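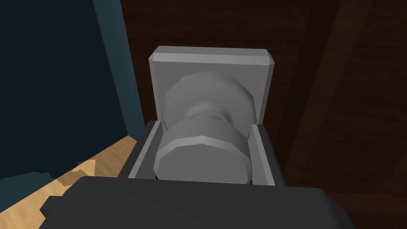
Korkor Addo objected to the draft of this review on one point: a knob that turns smoothly in an office with new doors may behave very differently in a building where the doors have been repainted many times. Her comment was accepted, and the test period was extended through the end of heating season to take it into account.

The product under review is the Cosel passage set, an interior door knob sold for offices, clinics and schools. The Pokville Facilities Office bought 36 sets and fitted them in two buildings, the Records Annex and the older Plesis Street wing. The sets replaced a mix of hardware, much of which could no longer be matched when a part failed.

Installation

The Cosel set comes with a knob for each side of the door, a latch, a strike plate and a short packet of screws. The printed instructions are clear, but they assume a door of standard thickness. Several doors in the Plesis Street wing are thicker than that, and the screws supplied would not reach. The supplier sent longer ones at no charge after a second request. Buyers with older doors should ask for them when placing the order.

Staff who had not fitted door hardware before were able to complete a door without help by their second attempt. The latch must be held level while the first screw is tightened — a step the instructions mention only in a footnote. 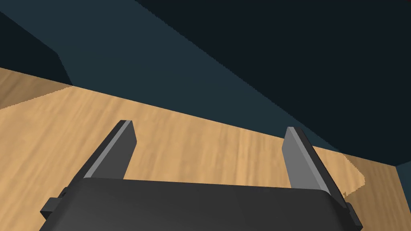
Daily use

The knob turns easily in either direction and returns to center without sticking. Occupants of the Records Annex reported no trouble. In the Plesis Street wing, five sets worked loose by May and had to be tightened. All of them were on doors that close against a strong draft, and none has come loose again.

The main complaint concerned grip. Nkrumah Ayaaba, who receives deliveries at the annex, asked that the mail room door be given a lever handle, as a round knob is hard to turn with full hands or with limited strength in the wrist. The office agrees. This set should not be chosen for any door that must be easy for everyone to open, and local access rules should be checked before any round knob is ordered.

Comparison and cost

The office also tried the Pace passage set on a small number of doors. The Pace latch is quieter, and its screws are long enough for a thick door. Its finish marked sooner, however, and replacement latches must be bought with the whole set. The total for the Cosel order came to nearly $600 less than the same number of Pace sets, before delivery.

Recommendation

The Cosel passage set is suitable for closets, storage rooms and private offices with doors of standard thickness. It is approved for repeat purchase on those terms. Requests for lever handles should be sent to the Facilities Office with the building name and room number.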